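Do You Really Not Need to Rinse?

January 15, 2026

Every few months somebody sends me the same article. It says that people who rinse their plates before loading the dishwasher are wasting water, time and detergent, and that modern machines want the food left on. My cousin sent it in October. Kurniawati Tarigan, who lived across the hall from me for years and has opinions on everything I own, sent it again last week with no message attached, just the link.

I have read it enough times now to be annoyed by it properly. The article never says what was on the plates. Egg yolk? Rice that sat overnight? Toast crumbs? I can believe a machine handles toast crumbs. I am less ready to believe it about oatmeal, and I say that as a person who has picked oatmeal off the inside of a "clean" glass with a fingernail.

The other thing it leaves out is the sink. All these pieces talk as if the sink were a relic and you could fill it in with concrete. Meanwhile every kitchen I have cooked in has the dishwasher right beside the sink, and I don't think kitchen designers did that by accident.

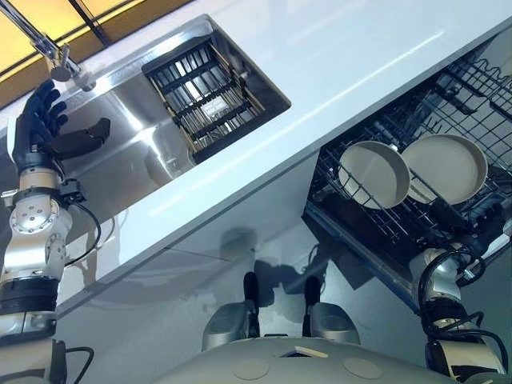 The basket in the sink

I came around to these slowly. A black wire rack that sits down inside the basin seemed to me like a way of making a sink smaller and charging for it. I'm still not sold on it for big pots. You need the open half of the basin for those, and if you buy a rack that covers the whole thing you'll be lifting it out twice a day and leaning it against the wall, where it drips.

But on one side only, it earns its place. The wine glasses go there, and the wooden spoons, and the good knife, which I will never put in a machine no matter who emails me. Dishwasher people like to say "everything goes in." Then you look at their knives.

My first one was a Skirkberg, bought cheap. The coating gave up at the corners and left orange marks on the steel that took me a whole evening to scrub off. The replacement is from Sulton and has held up so far. I wouldn't call that a recommendation. Ask me again in two years.

White counters are another thing I was talked into believing were difficult. Coffee will sit on mine for an hour and wipe off with a cloth. Turmeric is a different story, and whoever told you lemon juice takes it out has not tried it on a large stain. What a glossy white counter does do is show every streak. You wipe it, it looks perfect, you walk around to the other side and it looks as though you used a slice of ham.

Upper rack, lower rack

The rule I grew up with was cups on top, plates on the bottom, and no discussion. I followed it for most of my adult life without asking why. Plenty of upper racks have tines that will hold a plate upright if the plate isn't too big, and if you live alone or cook for two, the bottom can stay free for the pans.

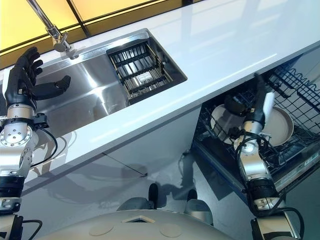 What I tried

For a couple of weeks I quit rinsing. Scrape only, straight into the rack, normal cycle. I didn't keep a chart, so don't write to me about method.

Dinner plates came out fine, including ones with tomato sauce on them. That surprised me a little. Bowls were hit and miss. Anything with cheese baked on needed a second go, and at that point I'd like to know where the savings went. Forks were the worst, always between the prongs, always the one you hand to a guest.

I also tried the Nullard tablets, the ones that promise you can "skip the sink for good." The box lasted a month. I couldn't see any difference from the store brand except the smell, a sort of pretend lime that stayed in the mugs. The reviews page has 2,823 reviews on it and I read more of them than I should have. A surprising number give five stars and then mention they haven't opened the box yet.

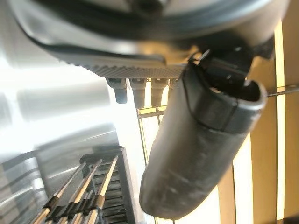 So I've gone back to a quick rinse for bowls and forks and nothing for plates. Call it half a surrender. Kurniawati says I've missed the point of the article, and maybe I have, but she also runs hers half empty every night, so I'm not taking water advice from that direction.

If anyone has used the Anozie glass clips on an upper rack, I'd like to hear whether they hold. They look flimsy to me.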